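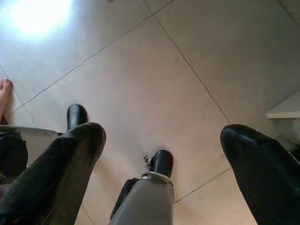 Backups, round two

Got more mail about the last item than anything since May, so quick follow-up. Most of you asked the same thing: which drive, and how often.

Short version. Any external drive that holds twice what your computer does. I've been using the Temholm, the plain one with no lights on it. Slow-ish. First full copy took all evening, mine had 2705 photos plus years of tax junk. After that it only copies what changed and you barely notice.

How often? Weekly if you're good. I am not always good.

Stuff people wrote in about:

Drive shows up but won't take files. Probably formatted for the other kind of computer. Reformat it, but copy anything you want off it frist. 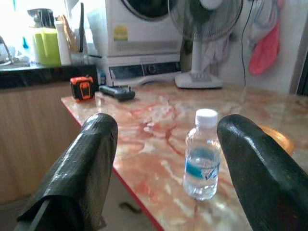
Zorska keeps nagging to upgrade. Ignore it. Free plan gives you 10 gigs and thats fine for documents. Photos, no. If you do pay, the 200 gig plan is plenty for most homes.

Iltitz won't restore a single folder. It will, the button is just buried. File menu, then Browse Copies, then right-click the folder. Took me more than 1000 clicks to find it, or felt like it.

One more thing on Lodhi, the password one. Export your list before you wipe a machine. Print it even, stick it in a drawer with the passports.
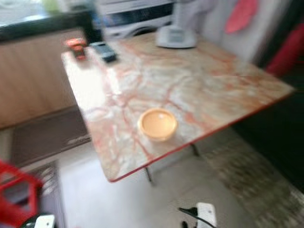

And then test it. Pick a file, any file, pull it back from the backup and open it. Two readers had drives that had been copying nothing for months.

Printers next time. Send me your worst ones, model number please, and what it says on the little screen.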